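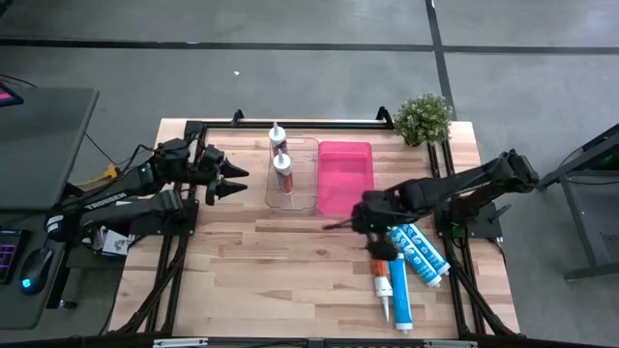
Giant floor maps are the best thing to happen to our geography lessons in years, and a map that thirty kids walk across in their socks deserves a proper look before every visit. Start with the ground it will lie on. I love a gray concrete floor with dark straight lines crossing it, as in the photo, because you can set the long edge of the map along one of those seams and it comes out square the first time. Run a hand along any seam that will end up under the vinyl. A raised lip will wear a line right through the Clamon River.

FLOOR MAP INSPECTION CHECKLIST
Goltari state map, set 537
Completed at Jarkanow Elementary, November 7, 2025

1. Floor swept and dry
OK. Grit is what scratches the print, so sweep again after lunch if the room has been used.

2. Map lies flat, no curled corners
OK after a rest. The northeast corner came out of the tube curled and needed 20 minutes under books. Please don't tape it down – the tape lifts the ink and we lose more coastline each time!

3. Vinyl free of tears and holes
See note. Small tear near the Shevchuk Hills, 2 inches long, first logged in April. It hasn't grown. Patch on the underside is holding.

4. Anti-slip backing in place
OK. Tested in socks by a grown-up, at a walk and then at a quick walk. It grips beautifully.

5. Walkway clear on all four sides
Not OK at first visit. A bookcase stood too close to the southern border, and that is exactly where everyone steps backward to see the whole state. Moved, and fine now. 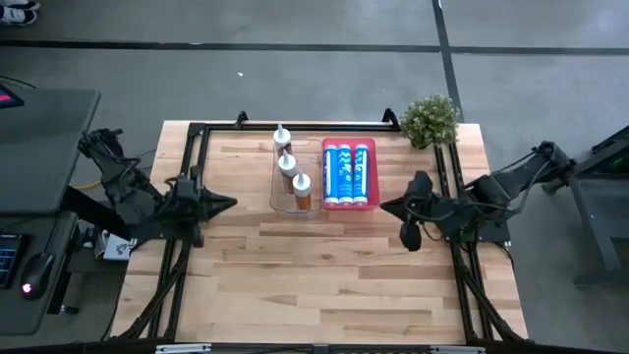
6. Cones, blocks and place markers
OK. All the mountain cones are the soft kind. The one for Mount Goltari (2895 meters, and every class wants to hold it) has a dent in the tip but no sharp edge. Throw out any hard plastic cones you find left over from the old set.

7. River ropes
See note. The blue rope for the Clamon was fraying at the delta end. I trimmed it and wrapped the end with cloth tape. Ropes stay flat on the map and come up before anyone plays the running game.

8. Scale bar and legend readable
OK. The legend panel is faded, but you can still tell a county road from a railroad if you kneel.

9. Cart and storage tube
OK. Both brakes lock. Tube cap is stiff. Two adults for the lift, please, even if you feel strong that day.

10. Exit doors open fully with the map down
OK. Check this one yourself in every new room.

11. Shoes off, sharp pencils off the map
Reminder given. Crayons are fine on the worksheets, and the clipboards have rounded corners.

Still to do
Order a new legend panel. Ask whether the population stickers from 2000 can be replaced – the kids spot the old numbers right away, and it makes for a great discussion, but they'd like the new ones too.

Result: cleared for use, with notes on items 3 and 7.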